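Search this site
Go
Home Kitchen > Small Spaces > Counter How-Tos

December

How to clear and reset a crowded kitchen counter in one evening

Quick one. Counter has filled up again, people are coming, you need somewhere to put a pie down. Steps below. Takes an evening if you don't stop to read old mail.

What you need

Two dish cloths. Dish soap. Warm water in a bowl. A dry towel. One empty box, shoebox size is fine. Masking tape and a pen.

That's it. Don't buy bins first. I did that once, ended up storing the bins.

Step 1. Unplug everything

Toaster, toaster oven, kettle, whatever. Let anything that was just used go cold. Cords up off the counter, looped loosely, not wrapped tight around the hot bits.

Step 2. Everything off

Yes everything. Kitchen table, floor, ironing board. Cutting board too. If you only slide stuff sideways you clean the same clean patch twice and miss the crumbs at the back.

Step 3. Crumbs dry, then wet

Dry cloth first, sweep toward you into your hand or the trash. Then the damp one. Wet crumbs turn to paste in the grout and you'll be there all night with a toothbrush. Small tile backsplash – wipe across, then down, then dry it. Stone counters: soap and water only, no vinegar, no lemon. Murray Mudgway wrote in after the last version of this page to say he'd dulled a whole strip with vinegar. Sorry Murray.

Step 4. Toasters

Crumb tray out, tap it over the trash, wash, dry completely. Two-slot toaster with no tray: upside down over the sink, gentle shake. No knife down the slots. Toaster oven: rack out, tray out, wipe the door and the handle. The handle is always greasier than you think.

Let it all dry before it gets pluged back in.

Step 5. Sort by how often

Daily, weekly, hardly ever. Use the tape and pen if there's more than one of you arguing. Daily goes back. Weekly goes in a cupboard you can reach without a stool. Hardly ever goes in the box, and the box goes in the closet. If you haven't opened it by spring you know what to do.

Canisters – only the ones you open. I had flour in a pretty one for two years and bought flour in bags the whole time.

Step 6. Back row first

Tall and light things against the wall. Utensil holder, cereal, canisters, jars. Lids on. Clear jars where you can see the level, otherwise you buy pasta you already have (four boxes, my record). Leave a finger of space between the jars and the tile so a cloth gets behind.

Step 7. Big machines next

Toaster oven wants air on all sides, check the booklet for how much. Nothing on top when it's running. Towels live on a hook or in a drawer once it's in use, no exceptions in my kitchen. Toaster gets pulled forward, clear of anything overhead, when it's on.

Step 8. Keep one flat landing spot

Most important bit and I nearly left it out. Cutting board flat on the counter, and that's your landing spot. One small bowl on it at most, for garlic or rings or whatever. When something else lands there, move it the same night. 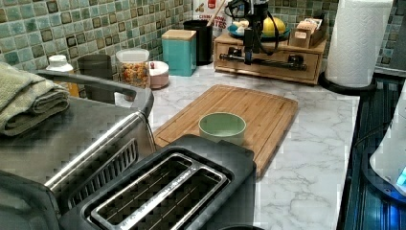 Words: Cameron Fairweather | Filed under Counter How-Tos

Row along the tile is what I mean by step 6. Jar with the orange and yellow bits has a white lid, you can tell what's in stock from across the room. Cereal box up at the back, a wooden utensil in the tall black holder. Board on the marble with just the little green bowl on it. Folded towels on the corner of the toaster oven – they come off before it goes on, see step 7.

Keeping it that way

Two minutes after dinner. Board wiped and dried, stood up to dry if it got properly wet, flat again in the morning. Bamboo hates sitting in a puddle. Crumbs once a day. Toaster tray once a week, or when it starts to smell like a campfire.

Towels: swap them when they're damp, dont just refold.

Reader Daichi Koyama does his reset while the coffee brews and says he's done before the pot is. I've tried it, my coffee's faster than I am.

Drawers next time, if I can get mine open.

Tags: counters, toasters, canisters, quick cleaning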